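Kenlow Support Portal > Tickets > Teleoperation > Closed

Subject: Leader arm drifts from follower during fine moves near CPU socket
Product: Kenlow remote teaching station, single arm
Site: Odavside, cell 2
Opened: 2 July 2024
Priority: Normal
Status: Closed, fix confirmed by customer

Original report

We are teaching a desktop teardown task by remote control. The operator drives the arm from the leader handle and watches the wrist view and the side view on two screens. Large moves track fine. When the operator gets down close to the board and slows down, the gripper stops following small motions of the handle. It sits still, then catches up in one jump. At the socket, that jump is enough to miss the lever or touch the board.

The problem shows up in most takes. Free moves in the air look normal, and so does opening and closing the fingers. We have restarted the station and the arm controller. No change. Recorder is Grube, default settings. The wrist view is attached.

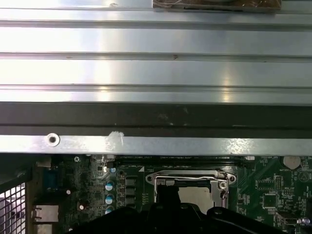

Does the jump get saved into the demonstration, or is it only on the operator's screen?
It gets saved. Grube records the joint positions of the follower arm, so any jump the arm makes is in the take and will be in the training data.

Support, first reply

Please send us three things: the station log for one bad take, the deadband value from the leader handle page, and the motion scale you use for close work. Please also say if the handle was calibrated after the last software update.

Until this is sorted out, mark the affected takes as rejected in Grube. Do not delete them. We may need one for comparison.

Customer reply

Log uploaded. Deadband is 19. Motion scale is set to full for the whole task. We don't switch it. We did not calibrate after the update and didn't know it was needed.

We also tried hand guiding, with the arm in free mode and a person moving the wrist directly. Small moves record cleanly that way. We would still like to use remote control for this task, as the person's hands get into the side view when guiding.

Support, second reply

Thank you, the hand guiding test helps. It points away from the arm joints and toward the handle or the link between them.

The log shows handle readings arriving on time, with no gaps. The station is throwing many of them away as too small to count. A deadband of 19 is far too wide for work this close. The value should be 2 after a normal calibration. The update put a wide safety value in place and left it there until the handle is calibrated.

Please do the following in order:

1. Park the arm clear of the chassis and press the stop on the handle.
2. Open the leader handle page and choose Calibrate.
3. Leave the handle on its rest until the bar fills.
4. Move each joint slowly to both ends when asked.
5. Save, then check that the deadband reads 2.
6. Add a second motion scale for close work and assign it to the thumb button. Start at one quarter.

Then run the approach a few times with recording off before you go back to real takes.

Customer reply 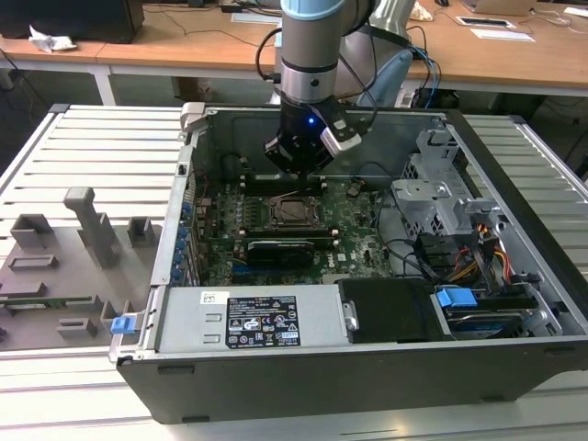 Calibration went through on the second try. The first one failed at the wrist joint with "range not reached." We had a cable tie on the handle that stopped it short. Cut the tie, ran it again, passed. Deadband now reads 2.

The jump is gone at full scale. At one quarter the operator says it feels slow but steady. One new problem: when the thumb button is released, the gripper moves sideways a small amount before it settles.

Support, third reply

That sideways move is the arm lining itself back up with the handle. On the motion page, change "On scale change" from Realign to Hold offset. The arm will stay where it is when the button is pressed or released, and the handle picks up from there.

With Hold offset on, the handle and the arm will slowly end up in different poses over a long take. Use the Recenter button between takes. Don't use it during one, or the move will be recorded.

Customer reply

Changed to Hold offset. No sideways move on release. We recorded new takes of the full approach and played them back on the arm from Grube. Playback matched.
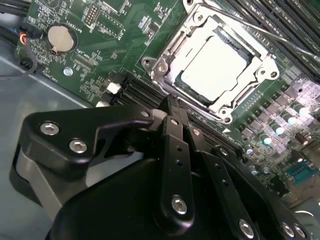
Wrist view, gripper over the lower part of the board.

We have 300 older takes made after the update. Can those be repaired, or do we need to record them again?

Support, fourth reply

They can't be repaired. The small motions were dropped before they reached the arm, so they aren't in the file. You can keep the parts away from the board. Use the Trim tool in Grube, cut before the final approach, and tag what is left as "transit." The socket part has to be taught again.

Customer reply

Understood. We will trim them and record the socket part again. The Dromasgate site has the same station and took the same update, so we have sent them the calibration steps. OK to close.

Resolution

Cause: leader handle not calibrated after update, deadband left at 19.
Fix: calibrated handle, deadband 2, close-work scale on thumb button, scale change set to Hold offset.
Follow-up: calibration reminder requested for the September release.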